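Notebook, audio bench, Mumdale
February, Monday, start 9.40

Carried on with the street recordings from the Susstead job. Four files in hand: two doorbell units, one phone video, one shop camera with sound. Police want an order of events and a count of shots if the audio will bear one. They do not want a weapon type and we should not offer one.

Working copies made from the sealed disc, hashes match the intake sheet. Originals back in the cabinet. All work below is on the copies.

Clock offsets. Neither doorbell was set to network time when seized. Used the church bell as a common marker, then checked against the bus pulling away, which is audible on three of the four. Doorbell A runs 13 seconds ahead of the shop camera. Doorbell B is harder. The bell is buried under wind noise, so I took the bus only and would not trust it to better than half a second. Phone video has good metadata but was passed through a messaging app before it reached us, so the time in the header is the time of sending. Ask for the handset again.

Count. On the shop camera file I get 15 impulses over a span of 36 seconds, in two groups with a gap between. By ear I first had 13. The extra two only come up on the spectrogram, close behind earlier ones, and could be echo off the terrace opposite. Doorbell A gives 13 clean and one doubtful. The phone gives 10, but it starts after the first group has begun and the automatic gain clamps down hard after each loud sound, so the low figure means little.

Settings for the shop camera file, for whoever repeats this: high-pass at 200 Hz, no noise reduction, window 512, overlap 75 per cent. I tried noise reduction once and it smeared the two doubtful impulses into one. Leave it off.

Echo check. If the two extras are reflections, the delay behind the parent should be nearly constant for a fixed source and a fixed microphone. Measured delays are 92 ms and 141 ms. Either the source moved between the groups or one of the two is a real shot. The plan from Arent gives the street width at the shop but not at the junction, and the junction is where it matters. Emailed Gönül for the missing sheet.

Also on the shop camera, a metallic bang well before the first group. Slow decay, strong low end, nothing like the others. I have it down as a shutter or a skip lid. Excluded from the count but listed in the table, so that it is plain we heard it.

Levels. Kolev meter reads 0.4 dB low against the calibrator, same as last month. Noted on the card. It makes no difference to timing work.

13.20. Second listener session, no figures given beforehand. Fadwa did shop camera and Doorbell A on the closed headphones, three passes each, and wrote her marks down before seeing the plots. She has 14 and 13. Her fourteenth on the shop camera is the 92 ms one; she did not mark the other.
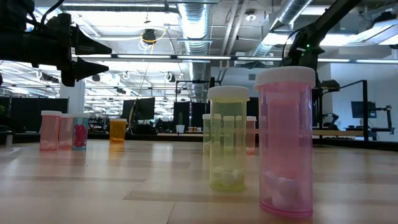 Nataša Georgiev: I would not put 15 in the report as a number. Give 13 as the lower limit, say two further impulses are unresolved, and show both plots. If the court wants one figure they can ask for it and you can explain the delays in person.

Agreed. Wording changed in the draft, section 3. Table now has a column for "present on" with the file letters, and the two unresolved entries carry a question mark.

Left to do: Doorbell B alignment with the lower band only, street sheet from Arent, handset request, repeat of the delay measurement by Lumturie with her own cursor placement. Copies locked away 16.50, disc seal number in the intake book.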